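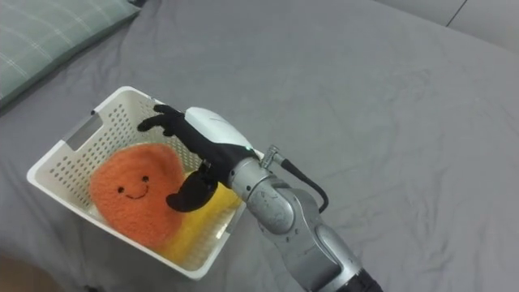

Ticket 566 – Missing points after hotel stay, member account at Brinora Rewards
Status: open, waiting for partner
Opened by: member (web form)

I am writing again about the points for my stay at the Fairclough hotel in Edside. I stayed 5 nights in June and paid the member rate on the Brinora website. The points did not arrive. The room type on my invoice is "Standard, one bed", and I mention it because your first answer said that my room type does not earn points. It was an ordinary room with an ordinary bed, and nothing in the booking said it was excluded. I have read the page with the rules two times and I can not find room types on it.

What I have tried until now:

Logged out and logged in again. The stay shows under "Past trips" but the points column has only a line.

Used the form "Claim a missing stay". It accepts my confirmation number, then says "This stay is already credited". It is not credited. My balance before the stay and after the stay is the same.

Tried the same form in a different browser. Same message.

Sent the invoice as PDF. I received an automatic mail that the file was received, and after this nothing for 14 days.

Called the hotel. The front desk was friendly and told me that they sent the stay to Wurkon, the company which handles the points for them. They could see my member number on the booking and it was correct.

Reply from support
Thank you for your patience. We see the stay in our system with the status "posted, zero value". This happens when the hotel sends the stay under a group rate code. We have asked Wurkon to check the code. Please do not send the claim form again while the check is open, as it creates a second case.

Reply from member
Thank you, this is the first answer that explains something. I was not with a group. The rate on my invoice is the member rate, and I attach the page again – please look at the second line from the top.

I have one more question. I need 300 points more to keep my level, and the year closes on 31/12/2024. If the correction comes after this date, will it count for the year of the stay or for the next one? I would like to have the answer in writing, please.

Reply from support
Points are counted for the date of check-out, also when they are added later. We have put a note on your account so that your level is not changed while the case is open. Wurkon has confirmed that they received our request.

Reply from member
I can see the note on my account now. I leave the ticket open until the points are there.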